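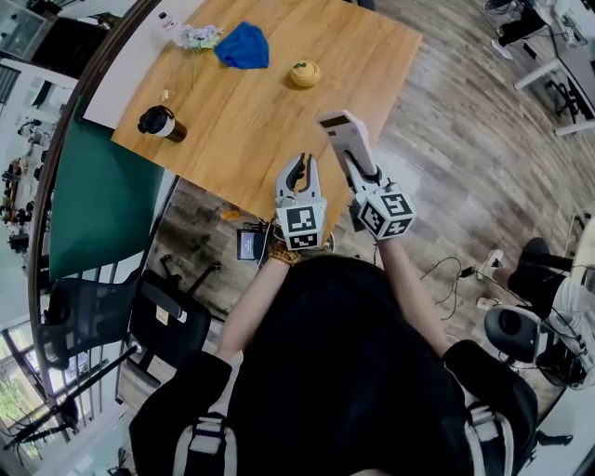 The woman who runs the shared workroom at Dirnham has a rule about tables. "A table is for what you're doing now," she says. "Everything else is a visitor." She has had the rule since May and admits that the visitors are winning.

She used to manage a stockroom for Sarneck, where every shelf had a number and hers was 2236. Tables, she says, are harder. Take the flowers, pale purple, which belong to the whole room and so get moved by everyone and watered by no one. Or the travel mug, which she regards as a moral question. "If it's on its side, is it finished with? I stand it up. Next time I look it's having another lie-down."

She is fonder of the round yellow pot with the green lid, got up to look like fruit. What does she keep in it? "Hope, mostly."

And the blue cloth? She sighs. There are two schools of thought on cloths, folders and crumplers, and she married a crumpler.

Her own clearing up takes four minutes, last thing, cloth first. She has offered to teach it. So far two people have asked, and one of them wanted to know where the kettle was.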